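Chapter 6

Counting the Cost Before You Buy

If you have come to this chapter straight from the last one, you will by now have a fair idea of the job you would like your machine to do, and very likely a supplier's brochure open on the desk beside you. I would ask you, kindly, to close it for an hour or so. Before we talk about prices we need to talk about the work, and about everything that has to be standing near the arm before any work gets done.
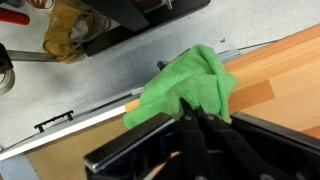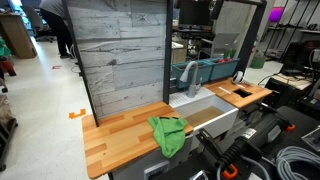
Figure 6.1 A green cloth at the tabletop: the gripper fingers on the cloth (first picture), and the mock kitchen counter with its sink and robotic arm (second picture).

Handling a cloth is a modest enough job, and most of us do it at home without a second thought. Try writing a budget for it, though, and you will be surprised how quickly the page fills up! The arm is one line, and the gripper is another (very often sold separately, so do check). Then come the counter, the sink, the posts and panels, the cabling, the shelving, the storage bins, a desk and a computer for whoever is running things, and the floor space for the lot. Cloths are cheap, but you will get through more of them than you expect, and they deserve a line too.

Throughout this chapter we shall follow the planning of a small test kitchen at Keskinen, a firm that makes cleaning supplies and had never owned a robot of any kind. Two quotations came in, one from Rarno and one from Trenix. The Rarno quotation ran to 46 items and looked alarming. The Trenix quotation had just six, and looked like a bargain until the team set the two side by side and found that fitting, training and spare fingers had been left for the customer to arrange. We shall go through both of them properly in Section 6.2, so please don't feel you must choose a favourite yet.

A word on small sums, which have a way of slipping past people who are quite careful with large ones. Keskinen put aside £1000 for what their plan called "bits and pieces", meaning tape, brackets, screws, cloths and the like. By the end of August they had spent £645 of it, with the second counter still to be fitted out. I mention it here so that you will leave a sensible amount in your own plan, and write down what it goes on.

You will need a pencil, a calculator and a copy of the Grarnar planning sheet from the back of the book. Fill in the left-hand column as you read Section 6.1 and leave the prices blank for now.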